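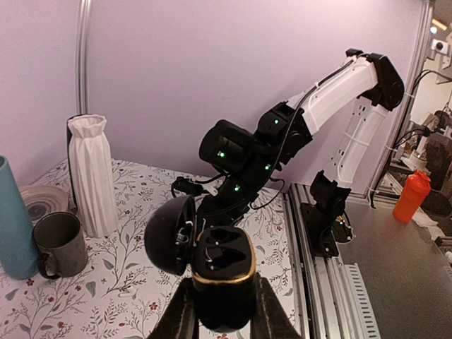 From: Ostap Yatsenko
To: futstead-film list
Subject: Re: Trastside casting news, and a possible bus trip

Hryhorii Shevchuk wrote:
> Great news, all. Sibel Bozkurt has signed for Trastside,
> playing the harbor pilot. They start shooting in February.
> The Ostville paper says it's the same writer as Sithole and
> that the budget is three times the size. The production wants
> 447 extras for the ferry scenes, and locals get first pick.
> I think we should book a bus now and go as a group. Who's in?

I'd hold off on the bus.

"Has signed" is doing a lot of work there. I read the same piece, twice, and what it says is that she is "attached." She was attached to the lighthouse picture too, and that one ended up with a different lead, a different director and no lighthouse. I like her a lot and I'd be glad to be wrong, but I'm not putting down a deposit on the word attached.

Same writer as Sithole, yes, if you mean the first draft. Daryna Hutsuliak went through the end credits when we ran it at the library and there were 2 other writers listed after him. The parts we all liked (the card game, the long drive back with the radio off) could be anybody's. The courtroom stuff at the end I'm happy to blame on a committee of producers.

As for 447 extras, that's a strangely exact number for a movie that doesn't have a ferry yet. The harbor office told Daryna they'd had one phone call and no permit request. Maybe the paperwork comes later, I don't know how these things go. But the last time a production came through Ostville the call was for 2,000 people and they used a parking lot's worth, most of them standing behind a truck. I was behind the truck. You can see my hat if you pause it.

And three times the budget of Sithole is still not much money. Half of Sithole takes place in one kitchen.

What I would go to is the Sithole rerun at the Futstead, assuming Syahrul Sutanto still has the projector dates. Syahrul, is it the long cut or the one from TV? The TV one loses the whole brother subplot and I'd skip it — the ending makes no sense without him.

Also, whoever has my copy of the soundtrack, please bring it back. The case is cracked, so don't worry about that, it was like that before.

Ostap

--
futstead-film: 2,474 messages in archive
To leave the list, write to the list owner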